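Compte rendu de réunion
Commission Rangement et fêtes de fin d'année
Maison commune Hollis, salle du rez-de-chaussée
31 décembre 2025

Présents : dix membres de la commission. Excusés : deux. Le quorum est atteint.

Ordre du jour
1. Approbation du compte rendu précédent
2. Bilan de la collecte de petits objets
3. Proposition « Civby » pour le classement
4. Achat de boîtes
5. Tri sur table et sort des objets restants
6. Questions diverses

1. Approbation du compte rendu précédent

Approuvé, avec une réserve. Le texte précédent affirmait que l'armoire du couloir était « définitivement rangée ». Plusieurs membres font observer que la porte ne ferme toujours pas et demandent le retrait du mot « définitivement ». Adopté sans vote.

2. Bilan de la collecte

La collecte a rapporté 17 sacs, contre 30 annoncés dans la note préparatoire. Le rédacteur de la présente rappelle qu'il avait déjà émis des doutes sur ce chiffre, établi à partir de simples promesses orales. Il ne voit pas l'intérêt d'annoncer un objectif avant d'avoir vu un seul sac.

Le contenu est jugé inégal. Une partie relève de la décoration et du petit cadeau et pourra servir à la vente de janvier. Le reste est plus difficile à défendre : couvercles sans récipient, jeux dont il manque visiblement des pièces, bougies entamées, câbles dont personne ne connaît l'usage. Un membre soutient que « tout peut trouver preneur ». On lui fait remarquer que la même phrase a été prononcée l'an dernier à propos des abat-jour, et que les abat-jour sont encore au sous-sol.

La question du tri à la source est posée. Faut-il publier une liste des objets refusés ? Les avis sont partagés. Certains craignent de décourager les donateurs. D'autres répondent qu'un donateur découragé d'apporter une bougie à moitié fondue ne représente pas une grande perte. Une liste courte sera affichée à l'entrée, à titre d'essai.

3. Proposition « Civby »

La méthode Civby est présentée en séance à partir d'une brochure. Elle prévoit un classement par « moment d'usage » (matin, soirée, fête, saison froide), avec une étiquette de couleur par moment. Durée de la présentation : trop longue, de l'avis général.

Observations :
- La brochure ne dit rien des objets qui servent à plusieurs moments, ce qui est le cas de presque tous les nôtres.
- Le kit d'étiquettes est payant et doit être renouvelé tous les ans.
- Les exemples de la brochure montrent des intérieurs où il n'y a presque rien à ranger. La démonstration paraît donc facile.
- Le classement actuel, par taille, est mauvais, mais tout le monde le connaît.

Une partie de la commission souhaite malgré tout un essai sur une seule étagère. Le rédacteur demande que l'on fixe à l'avance ce qui permettra de dire que l'essai a réussi. Après discussion, le critère retenu est le suivant : une personne qui n'a pas participé au rangement doit pouvoir retrouver un objet sans demander à quelqu'un. Essai accepté sur l'étagère du fond, sans achat du kit. Les étiquettes seront découpées dans du papier.

4. Achat de boîtes

Deux devis ont été reçus, l'un de Rundness, l'autre de Skatance. Le premier est moins cher, mais les couvercles sont vendus à part, détail qui figurait en bas de la deuxième page. Une fois les couvercles ajoutés, l'écart devient négligeable. Le second comprend la livraison, sans préciser jusqu'où ; l'expérience des chaises pliantes, déposées sur le trottoir, incite à poser la question par écrit.

Il est aussi demandé si nous avons réellement besoin de boîtes neuves. Les boîtes de cadeaux récupérées dans la collecte sont de tailles disparates et s'empilent mal, mais elles ne coûtent rien. L'argument selon lequel des boîtes assorties « donnent envie de ranger » n'a pas convaincu. Les boîtes assorties achetées pour la cuisine sont aujourd'hui remplies de sachets vides.

Décision reportée à janvier, après réception de la réponse sur la livraison. D'ici là, on utilise les boîtes récupérées.

5. Tri sur table

Le tri s'est fait en séance sur un premier lot. Il avait été convenu d'étaler d'abord les objets sur un tissu bleu clair, afin de tout voir avant de décider. La commission avait prévu de consacrer peu de temps à ce point. Le rédacteur avait prévu le contraire.

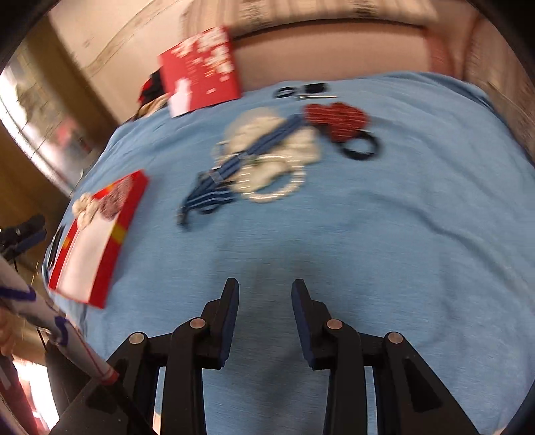
Le débat a porté surtout sur les emballages. Une boîte rouge au couvercle illustré doit-elle être classée avec les cadeaux, avec les contenants ou avec les décorations ? Trois réponses différentes ont été données avec la même assurance. Il en va de même pour le rouge à motifs blancs, de flocons ou de fleurs selon les avis : article de Noël pour les uns, utilisable toute l'année pour les autres. Si l'on retient la première lecture, il faut le stocker onze mois ; si l'on retient la seconde, il faut encore trouver quelqu'un qui en veuille en juillet.

Règle provisoire adoptée : tout objet qui occupe la commission plus de deux minutes va dans un bac « à revoir ». Le rédacteur note que ce bac risque de devenir le plus rempli de tous et demande qu'une date de vidage soit fixée. La commission a retenu « courant janvier », formule que le rédacteur trouve insuffisante.

L'usage du tissu est maintenu. Il permet de repérer les petites pièces et se replie avec tout ce qui reste dessus quand la salle doit être rendue. Sur ce dernier point, des réserves : replier le tissu sur des objets non triés revient à fabriquer un sac de plus.

6. Questions diverses

Clé de l'armoire : il en existerait environ 2, dont une introuvable. Le rédacteur ne comprend pas comment un nombre de clés peut être approximatif et demande une vérification.

Vente de janvier : les prix seront ronds et inscrits sur l'objet. La proposition d'un prix libre est rejetée, au vu du résultat de la dernière fois.

Chauffage de la salle : signalé de nouveau au gestionnaire. Pas de réponse.

Abat-jour : la proposition de les inclure dans la vente est adoptée à la majorité. Une voix contre, celle du rédacteur, qui ne souhaite pas les remonter du sous-sol pour les y redescendre ensuite.

À faire avant la prochaine réunion
- Afficher la liste des objets refusés.
- Demander par écrit à Skatance le lieu exact de livraison.
- Demander à Rundness un prix couvercles compris.
- Étiqueter l'étagère du fond.
- Fixer une date pour vider le bac « à revoir ».
- Vérifier le nombre de clés.

La prochaine réunion se tiendra en janvier, à une date qui sera communiquée par affichage.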